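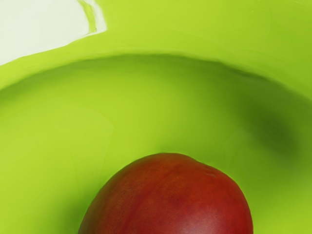

Suvon Fruit Ripening Cloth

A square of undyed linen, 50 cm on a side, for covering fruit that isn't ready yet. Lay it over any bowl you already own. Stone fruit, pears and the avocado you bought with such optimism all do well under it.

The weave lets air through and keeps fruit flies out – most of them, anyway. The determined ones will always find a way to your wine.

Care
Machine wash at 60 degrees Celsius. It comes out wrinkled and will stay that way unless you iron it. We don't.

Size: 50 x 50 cm
Weight: 87 g
Hem: double stitched, with a hanging loop in one corner
Item no. 269

Customer notes
"Checked my plums every hour for two days. The cloth was fine. I was the problem." – Zoi Mitsotakis-Vlachou

Back in stock since September. Ships folded, without fruit.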